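Workshop > Notebooks > Brick room > Friday

Last updated: 2021-07-23

Started early, before the post, with the idea that I would have both desks sorted by the time the kettle had boiled twice. It is now getting on for five and I have the heavy half of the job still on the floor, so these notes are partly for Khairul, who takes over on his next shift, and partly for me, who will have forgotten all of it over the weekend.

For anyone reading this who wasn't at the Bredcombe meeting: we are keeping the brick room. The lease goes on, the wall stays as it is (no more talk of painting it, thank goodness, I am far too fond of that red), and the furniture stays more or less where it stands, with the dark grey desk along the bricks and the white one over by the partition. What has to change is everything that has settled on and under the furniture since January, when we moved across from Grirngate in such a hurry and put things down wherever there was a flat place to put them. I was one of the worst offenders, I should say. Two of the boxes I opened this week had my own handwriting on them and I still couldn't have told you what was inside.

I began with the grey desk, as it looked the easier of the two, and on top it really is. A couple of books, the teal one and the yellow one, and odds and ends of the sort that belong in the bin or in a drawer. The yellow one I am almost sure is Grażyna's, she was asking after something with a printed cover before her holiday, and I'd sooner leave it where she'll see it than put it away cleverly and have her hunting for it. So please leave the books. The little crumpled thing beside them I haven't dealt with either, and I'm not proud of that, but I kept being called away to the other desk.

Underneath is another matter altogether. I got down on my knees with a torch and came up again quite quickly. It is black cables wound round black cables with the bags in among them, and the bags have to come out first or you are only tightening the knot. I tried it the other way, pulling one lead gently from the wall end, and the whole heap came towards me like a dog that's pleased to see you. I'd suggest two people: one to lift, and one to sit on the floor with the ties and say "stop". Remigiusz has offered to be the one who says stop.

We have a pack of 60 reusable ties from Saraç, the soft sort with a loop at one end, and they are very good. I used a few on the leads I'd already freed. The order number was 2217 if we need more, and the packing slip is tucked inside the front cover of this book. Please don't use the hard plastic ones from the old tin. Aslak had to cut three of them off a perfectly good extension lead last month and nicked the sleeve doing it, and then of course the lead had to go as well, and we all had to hear about it at lunch.

A word on labelling, while I think of it. I've been writing on both ends of each lead, on paper tape, what it serves and the desk it goes to (G for grey, W for white), and not the date, as the dates made the labels too long and they peeled. Pencil, please. The felt pen looks lovely for a day and then comes off on your fingers.

Then the white desk, which took most of the afternoon. I had such hopes for it, it's a handsome big plain thing and it catches whatever light comes round the partition, and I wanted it to be the one surface in the room where a person could set out small objects and have some elbow room. I wiped it down, let it dry over my sandwich, and began putting back only what was wanted.
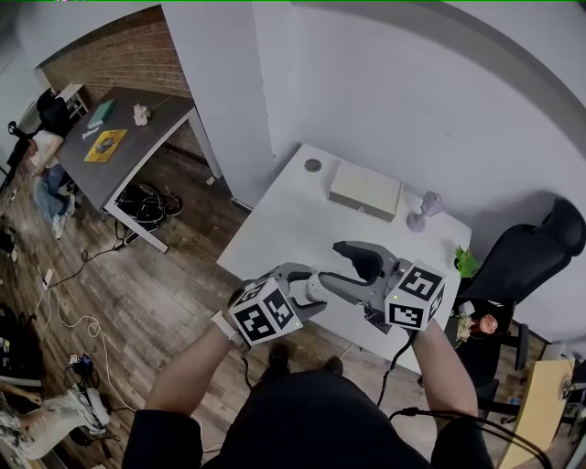
My rule for going back on was that a thing must either be in use this week or have no other home in the building, and I was quite strict to begin with and then rather less so. The flat cream box passed on the second count. I moved it to the back, where it's out of the way of sleeves but can still be reached without standing on tiptoe, and I think that's the right place for it until we find it a shelf. If you do find it a shelf, write down which one. The small grey cap I put in the back corner so it wouldn't roll off and be lost, and I would dearly love to know what it belongs to. I've tried it on two bottles in the kitchen and the top of the hand cream and it fits none of them. If you're missing a cap, that is where it lives.

The tinted glass is a favourite of mine, that pale lavender, you hardly see the colour until it has something white behind it. It's been kept over on the right-hand side. Somebody will ask whether a glass should be on a working desk at all, and my answer is that it's there as one of the things to be handled and isn't for drinking from. Mugs go on the shelf by the door. I know I've written that before, and I know whose mug I washed on Tuesday.

I'd like to keep the plant by that same side of the desk. It was in a sorry state at Grirngate and it has perked up very nicely here, a bit of green, and all it asks for is a splash when the soil feels dry. Do mind it when you pull the chair with the high back in and out. The padded back is wide and you can't judge the corner of it from where you sit. I've caught the leaves myself.

The flowers by the wooden table stay too. The pinks and whites do the room a great deal of good, and I find people come in and say something cheerful before they've even put their coats down.

Now the floor. I had hoped to write that the floor was done, and it isn't done. There are cords going in several directions over those boards and at least one white cable that lies in a loop right where you'd naturally put your foot. I measured the run from the strip round by the wall to the white desk and it came to 247 cm, going properly round the edge, which means none of the leads in the drawer will reach and we'll have to buy one. Going straight across is shorter and that is exactly how we ended up in this state. Triveck do a flat cover strip that would let us cross the gap by the chairs safely, and I've asked them for a price on 6 metres, which would do this room and leave a piece for the corridor. They said they'd ring back. If they ring while I'm out, the answer is yes please, in the pale colour if they have it, to go with the boards.

The power strip I have left where it lies, with everything plugged in as it was. I'd like us to go through it plug by plug with two people in the room, one at each end of the lead, before anybody pulls anything. Last time we did it by guesswork and I lost a morning's worth of typing.

Things I meant to do and didn't:

- the fabric on the wooden chair. It wants folding, and I don't know if it is going back in the cupboard or going to be washed. Khairul, is it yours? If it's for the wash, I'm taking a load home on Monday anyway and there's room in the bag.
- the dark bag. I haven't opened it, not liking to go through other people's things.
- the little white shelf. Nice shelf, hardly used, and might be just the place for the cream box, now I come to write it down. I'll measure both.
- the chairs. One of them has a squeak on the left side when you lean. Aslak has the oil.
- the broom, which has gone missing again. It was here on Wednesday.

I had a good long chat with Remigiusz over the second pot of tea on the question of drawers. He'd like a unit with shallow drawers to go under the white desk so that small objects can be put away at night, and I said I'd rather have open trays, as things in drawers are forgotten by everybody including the person who put them there. We didn't settle it. He made a fair point about dust. I made what I thought was a very fair point about the Grirngate drawers, which we emptied in January and which had, among much else, someone's birthday card in them, signed by all of us and never given. We'll try one tray for a fortnight and see if the dust really is as bad as he says.

For whoever opens up: the window catch is stiff, push and then lift. Wipe the white desk with the barely damp cloth (the blue one, hanging on the tap), never the spray, which leaves a bloom on it that shows up dreadfully in the afternoon. Bags out from under the grey desk first, then the leads, and don't start unless there are two of you and an hour to spare.

I've left the ties, the tape and two pencils in the biscuit tin by the sink. There are also some biscuits in it.

I.K.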